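Acrylic sheet

Acrylic sheet is a clear, hard plastic that people use where they might otherwise use glass. You'll also see it called plexi, acrylic glass, or just "plastic glass" (my mother's term, and I still slip into it). I've been cutting, gluing and ruining the stuff at home for years, so this entry leans toward the practical side and I'm a bit opinionated in places!

What it is

The proper name is poly(methyl methacrylate), or PMMA if you don't want to say all that. It starts as a liquid, and the liquid gets turned into a solid plastic that lets through slightly more light than ordinary window glass does. It weighs half as much as glass of the same size, give or take, and it takes a knock much better. It can still crack, mind you, especially near a hole drilled too close to the edge. Ask me how many corners I've lost that way.

Cast and extruded

There are two main ways of making it, and the difference matters more than the shop label lets on. Cast sheet is poured between two flat plates and left to set. Extruded sheet is pushed through a long slot, like pasta, and comes out in one endless ribbon. Cast is harder, engraves to a nice frosty white and doesn't gum up a saw as much. Extruded is cheaper and more even in thickness, but it melts onto the blade if you go too fast and it's fussier about solvents. My first shelf was extruded and the cut edge looked like chewed toffee.

Buying it

I get mine from Gavix, a little plastics counter in Werkach that sells offcuts by weight. They keep a bin near the door and I can lose a whole morning in there. Sheets come with paper or film on both faces, and I leave that on as long as I possibly can. Once it's been in the sun for a summer, the paper kind bakes on and you'll be picking at it with your fingernails (warm soapy water helps, and so does patience).

Cutting

For thin sheet, up to 2 mm or so, you can score and snap. Run a scoring knife along a steel ruler again and again until there's a real groove, lay the groove over a table edge and push down in one go. Thicker pieces want a saw with fine teeth. Laser cutting gives a lovely polished edge, and the workshop at Pultska will do it while you wait, though the smell hangs around in your coat.
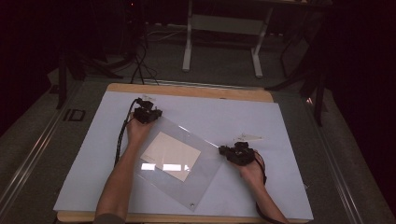
Scratches are the big weakness. Acrylic marks far more easily than glass, and a dry paper towel is enough to leave a haze. I use a soft cotton cloth, lukewarm water and a drop of dish soap, and that's it. Window cleaner with ammonia is a bad idea, and so is rubbing alcohol, which can bring out a web of tiny cracks called crazing. Light scratches will polish out with plastic polish and a lot of small circles. For deep ones you sand first, working up to 300 grit and beyond, and it looks terrible right up until the polishing stage.

Gluing

Ordinary glue isn't much use here. Solvent cement is thin as water, creeps into the joint by itself and melts the two faces together. The joint has to fit well to begin with, and you want the windows open. Any drip on the face stays there for good, so I tape everything off first.

Where it turns up

Once you start looking it's everywhere: picture frames, shop signs, aquariums, skylights, boat windows, those little stands that hold menus. It stands up well to sunlight and doesn't yellow the way some other clear plastics do. The Fragkou greenhouse outside Werkach has 326 panes of it, and the older ones are still clear enough to see the tomatoes through from the road.

See also: polycarbonate, window glass, solvent cement, crazing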